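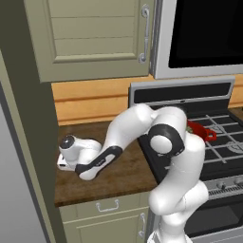 The 3.4 build of the Paredes app is ready for wider testing, and I'd like people to hold off on reporting layout issues until they have read this through. Most of what changed is in how the app saves and sends orders, but the list screens changed too. The new rows are light cards on a mid-brown background, with a thin black band marking any order that hasn't been sent. White with black bands against brown wood stands out well even at a glance, the way the arm does over that countertop, and the old gray on gray did not stand out at all. If the band is hard to see on your device, send the device model and the brightness setting.

I'm replying to the message from the Gundale office below, and then adding a few things that weren't asked.

On March 20, 2021, the Gundale office wrote:

> We put the test build on the shared tablets and on two of our own
> phones. The phones are fine. The tablets lose orders. A rep enters an
> order in a building with no signal, the app says saved, and when the
> tablet comes back to the office the order is not in the list and not
> on the server either. We have had this with 13 orders so far, all
> from the same week.
>
> Also, the first sync takes very long. One tablet had 398 items in the
> catalog and it sat on the loading screen until we gave up and
> restarted it. After the restart it went through.
>
> Can we stay on the old version while this gets sorted out, or does
> the server change force us to move?

Taking these in order.

The missing orders are a real bug and it is ours. Orders are stored under the user who is signed in. On a shared tablet, when one rep signs out and the next one signs in, the app clears the local store for the first user. It is supposed to check for unsent orders before it does that. It did check, but it checked the send queue and not the store, and an order only goes into the queue when the app thinks it has a connection. An order entered with no signal was in the store, not in the queue, and got cleared. The phones are fine because only one person ever signs in on them.

The fix is that an order now goes into the queue the moment it is saved, signal or no signal. Sign-out is blocked while the queue has anything in it. The user sees a message with the number of unsent orders and two choices, to stay signed in or to hand the orders over to the next user. Handed-over orders keep the name of the rep who entered them. We went back and forth on whether to allow the second choice. I'm still not sure about it, but the Iledham team pointed out that with three reps on one tablet somebody will always be stuck at the end of a shift, and that settled it for now.

I can't get the cleared orders back. If the reps still have their paper notes, please enter them by hand on the web side and put "reentered" in the comment field. That keeps them out of the duplicate check.

The slow first sync has a different cause. Cloneris, the sync library we moved to in September, asks for each catalog item by itself and then asks again for each picture. On office wifi that is tolerable. On a tablet with a weak signal every request waits its turn, and if one of them times out the whole batch starts over. That's why the restart helped: the items already on the tablet were skipped the second time. In the new build the catalog comes down as a single file and the pictures load later, when somebody opens the item. There is also a progress bar now with a Cancel button, and canceling keeps whatever has already arrived.

As for staying on the old version, you can. The server will accept both until the end of the test period. I will post here before the old endpoint is turned off, and it won't be turned off on a Friday.

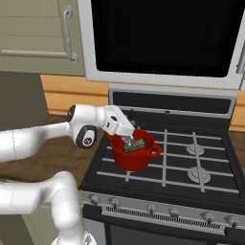 Do orders that are still waiting on a tablet survive the update to the new build?

They survive if the update is installed over the old version. They are lost if the old version is deleted first. The store file sits inside the app's own folder, and deleting the app deletes the folder with it. So please install on top, even if the tablet complains about storage. If there really is no room, sync everything first, check the web list, and only then remove the old one.

A few other changes that nobody asked about but that you will run into:

The search box now looks at item numbers as well as names. Typing four digits or more searches numbers only. Leading zeros can be left off.

Sign-in lasts for the working day on shared devices and until the user signs out on personal ones. Which kind a device is gets set on the admin page, under Devices. Everything defaults to shared, so Gundale will want to change the two phones by hand or the owners will be asked for a password every morning.

Photo attachments are made smaller before sending. The original stays in the device gallery. If you need the full-size file for a damage report, attach it on the web side.

The minimum Android version went up. The oldest tablets at Iledham can't run the build at all, and the store page will simply not offer it to them. They can go on using the old version as above. After that the choice is a newer tablet or the web form, which works in the browser but has no offline mode.

Known problems, so that we don't get them reported twice:

– Rotating the device while the customer signs for an order clears the signature. Hold it still for now.

– The unsent count in the menu can lag behind the real number. The count in the sign-out message is the correct one.

– Dark mode leaves the date picker unreadable. I have a fix for this on my machine and it will be in the next build.

– Sorting by customer puts names with accented letters at the bottom of the list.

When you report something new, please use the Send Log entry in the app's Help menu and paste the code it gives you into your message. A screenshot is useful but the log is what tells me whether an order was in the queue. Say whether the device is shared and whether it had a signal at the time. One problem per message, with the build number in the subject line.

The build is in the usual download folder under the Paredes heading. The older test builds are still in there too, so check the number before you install.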